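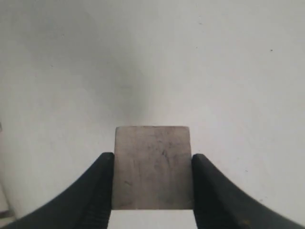

What has the grant paid for so far?
Storage tubs, sandpaper, labels, van hire and the wages of one part-time sorter for the Annan Block Library, which lends sets of building blocks to nurseries and toddler groups in Canden and the villages nearby.

Progress report to the Sturau Fund
Prepared by Anika Calloway, project lead
Period covered: January to the end of May

1. Where we are

At the end of May we had 105 sets ready to lend. A set is one lidded tub of mixed blocks with a card inside the lid saying what should be in it. The sets are in use by 29 groups. Most borrow one tub at a time and keep it for half a term. Three of the larger nurseries take two.

The blocks come from school clear-outs, house clearances and people handing them in at the door. They arrive mixed up in carrier bags and boxes, often with other toys, and most of the work is sorting.

2. Sorting and cleaning

Blocks are sorted by shape first and by size second. We tried it the other way round in January and it was slower, as the flat rectangular ones kept ending up in three different piles. The flat ones are still the most awkward. They vary a good deal in thickness, and a child stacking them will notice a difference that we miss on the table. We now stand each flat block on its end next to a sample piece before it goes in a tub.

Painted blocks are kept apart from plain ones. Where paint is flaking we take the block out of the library altogether. Plain ones with rough corners are sanded by hand, then wiped with a damp cloth and left on racks overnight. We stopped soaking blocks in February after a batch swelled and would not sit level.

Dull or greyish blocks are kept if they are sound. Two groups asked whether we could brighten them up. We decided against varnish, partly on cost and partly on the time it needs to cure, and told both groups so.

3. Storage

The back room at Gatulum House has been ours since February. The shelving that was there already takes the tubs two deep, which means moving the front row to reach the back one. It works for now. We would like to change to single-depth shelves along the long wall if the room is confirmed for another year. The landlord has said we will hear by the end of the summer.

Labels are the one thing we got wrong. The first lot peeled off within a few weeks and had to be redone with tie-on tags. The cost was small but it took up most of a working week in March.

4. Returns and losses

Tubs are checked against the lid card when they come back. Missing blocks are made up from spares. Arches and cylinders go missing most often and we are short of both. Rectangular blocks are plentiful, and we have 500 of them in reserve, sorted and cleaned.

Groups are not charged for losses. One returned tub had been left outdoors and the contents could not be saved. The group has since borrowed again without any trouble.

5. Money

We have £700 left of the materials budget. The van hire line is overspent because we made more collections in spring than planned, and we ask the Fund's permission to move part of the materials money across to cover it. Wages are on budget. A full breakdown is in the spreadsheet sent with this report.

6. Next period

Between now and the autumn we plan to:
- finish replacing the old labels
- write a one-page checking sheet for groups to use before they return a tub
- ask schools directly for arches and cylinders
- open a second collection point, probably in the library foyer at Canden if the opening hours can be agreed

We also need a decision from the Fund on whether the lending period may be extended to a full term for groups in the outlying villages. Several have asked, and it would cut the number of van trips. A reply by the end of June would let us put the new dates on the autumn booking form.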